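藤篮装三明治这件事，我拖到二月才认真写。下面几条只讲台面布置和容器，不讲配方。1/ 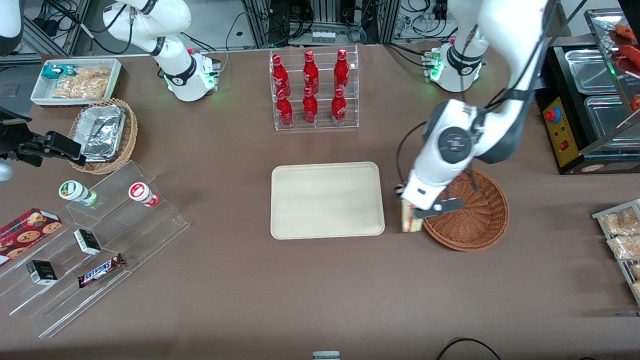
三明治竖着夹住，旁边是空的圆藤篮；后方是透明双层瓶架和红色可口可乐。

先说台布。棕色布面，优点是容器不打滑，放下去声音小；缺点是面包屑会嵌进织纹，用湿布擦只会越擦越深。正确顺序：干刷，粘毛滚筒，最后才是微湿的布。Serpil Kahraman 在 Kurtuluş 那边的茶歇台用的是光面桌布，清理快，但篮子一碰就走位。两种我都用过，现在偏向布面。2/

瓶架是透明亚克力，两层阶梯，前低后高，每层三瓶。阶梯的意义在于后排标签不被前排挡住，取后排时手也不必越过瓶盖。亚克力怕酒精，长期擦会起细裂纹，用中性洗涤剂加软布即可。瓶子放上去之前先擦干瓶底，冷凝水积在台阶内角，干了以后是一圈白印。3/

三明治的方向。这种浅色面包、薄馅的，竖放比平放好。平叠到第三层，最底下那份的面包就压实了，切面也看不见。竖放的前提是篮子要装得够满，份与份之间互相支撑。只放一两份会倒，这时宁可改用平盘。4/

篮子本身：圆形藤编，内壁粗糙，裸放面包会挂丝。我的做法是垫一层食品级油纸，裁成比篮底直径大一圈的圆，边缘剪几道口，贴着内壁折上去。油纸不要高过篮沿，高了显得乱，也挡手。5/

另一只圆篮放铝箔餐盒，斜着叠进去。斜放的好处是每只盒子都露出一条边，单手能抽。全部平叠的话，薄铝箔盒互相咬合，抽一只带起两只，边缘还容易变形。Zerrin Demirtaş 建议盒与盒之间夹纸条，我试过，有效，但费时，只在量大的时候做。6/

零食归到白色长方托盘，靠左后角。透明袋装的炸制零食占了大部分，左端是一包青绿和白色相间包装的。袋装食品轻，体积大，放前排会遮住矮的东西，所以一律往后靠。袋口封边朝同一方向，补货时不用再整理。7/

中间那只米色圆角托盘，我习惯最后才填。它是缓冲位：撤换篮子时临时放东西，客人多的时候放餐巾。一开始就填满，后面补货就没有落手的地方。托盘有凸起的边，汤汁类不至于直接流到布上，但边很浅，别指望它装液体。8/

补货间隔：室温 23 度，三明治每 2 小时整批换一次，旧的不与新的混放。这是我自己的规矩，含蛋黄酱的馅更短。饮料不受这个限制，按空位补，前排空了先把后排挪下来，再补后排，这样先放的先喝掉。9/

有人问容器哪里买。瓶架是 Stenley 的，货号 3883；两只圆篮是 Maro 的，同一批，颜色略有色差，不影响用。油纸没有固定牌子。Flamis 的托盘也试过一次，圆角太大，餐巾放进去四角翘起，退了。10/

补一条。Stijn Goossens 问为什么不把饮料放到台子最前面，取用更方便。原因是重心。满瓶加瓶架是整张台子上最重的一件，放前沿，有人靠一下桌子就很危险。放中后部，手臂多伸 10 厘米，可以接受。

再补一条。藤篮不要水洗后暴晒，会脆。温水快速刷过，倒扣阴干，完全干透再叠放收纳。叠放时中间隔一张纸，否则篮沿的编条会互相勾住。铝箔盒那只篮子平时不沾食物，用干刷扫一遍就够。

收台顺序和摆台相反：先撤三明治，再撤袋装零食，然后餐盒，瓶架最后，瓶子全部取下再搬架子。带瓶搬架子的事 Güven Öztürkmen 干过，我不推荐。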